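Ticket 1203
Product: Flullcombe tabletop, white, matte
Location: Grurkevthorpe, activity room
Opened by: Ladan Kiani
Assigned to: Kristof Dierckx
Opened: June 20, 2021
Status: Closed, with one follow-up
Subject: Specks return on white tabletop after cleaning

Reported problem

The white tabletop in the activity room shows small dark specks after cleaning. They come back within one session of use. The surface was wiped with the Sivden cleaner at the dilution printed on the bottle, then with water, then dried. The specks were gone when the room was locked. By the end of the next sorting activity they were visible again, spread over the top with no clear pattern.

The requester asks whether the coating is failing and whether the top should be replaced under warranty. The other top in the building, bought in the same order, does not show the problem. It is used for paperwork only.

First response (Dierckx)

Three causes fit the report: damage to the coating, dried cleaner residue, or loose material carried in by whatever is placed on the table. Please do the following before the next cleaning and reply in this ticket.

1. Press clear adhesive tape on a group of specks and lift it. Note whether the specks come off with the tape.
2. Run a fingernail across one speck that stays behind. Note whether you feel an edge or a pit.
3. Leave the toy food and the other sorting pieces out where they normally go and attach a photo.
4. State what the pieces are stored in between sessions.

Do not use abrasive pads or melamine sponges. Either one will polish the matte finish, and the shiny patch is permanent.

Reply (Kiani)

Tape lifted most of the specks. The few that stayed felt flat, no edge and no pit. They came off with a damp cloth and light pressure. Photo attached. The pieces are kept in a lidded bin on the lower shelf, all together, with a sheet of Pintér liner in the bottom. The liner is old and I have not changed it. 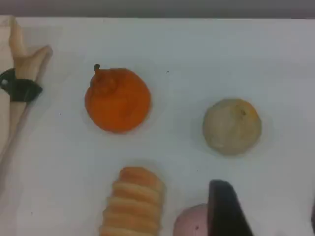

Tape results rule out the coating as the main cause. A chip or pit in the finish does not lift with tape, and it can be felt with a nail. Residue from the Sivden product is also unlikely, as it normally dries as a pale film and would show as streaks under side light. That leaves loose material. The specks in the photo are few and scattered over the white surface, with plenty of open space between the pieces, so I would not expect a leak or drip from overhead. The orange fruit can be wiped down in place, lumps included, but the stem needs a brush at the base. The sandy-colored ball is the harder one to inspect. Its surface is mottled to begin with and dirt on it will not stand out, so clean it whether or not it looks dirty.

Next steps (Dierckx)

1. Take the liner out of the bin. Fold it once over a sheet of white paper and check what falls out.
2. Wash the empty bin with warm water and dish soap. Dry it fully before anything goes back in.
3. Wipe each hard piece with a damp cloth. Test soft pieces on a hidden spot first.
4. Clean the tabletop as before and leave it bare overnight.
5. In the morning, check the bare top. If it is clean, put out the pieces and run a normal session.

If specks appear on the bare top overnight, the source is in the room and we will look at the ceiling vent next. If they appear only after the session, repeat the test with half of the pieces.

Reply (Kiani)

Liner shed a lot of dark crumbs onto the paper. It has gone brittle along the fold and the underside rubs off on the fingers. Bin washed, pieces wiped. Bare top was clean in the morning. Ran the session without the liner — two specks at the end, both lifted with tape. Repeated the next day, none.

One more question. The Sivden bottle gives two dilutions, 200 ml and 300 ml of water per capful. I have been using the 200. Is that a problem?

Resolution (Dierckx)

Cause: breakdown of the bin liner. Crumbs were carried to the table on the sorting pieces. The tabletop is not defective and no warranty claim will be filed.

On the dilution: use 300 ml for the tabletop. The stronger mix will not harm the finish in normal use, but it needs a second rinse. Keep the 200 for the sink area.

Replacement liner is to be cut 16 mm short on each side so that it lies flat and does not curl up against the wall of the bin. The old one had been pushed in oversize, and the crease where it bent is where it broke down first.

Follow-up: Kiani to check the new liner for crumbling at the end of the quarter. If it sheds again, reopen this ticket and do not start a new one.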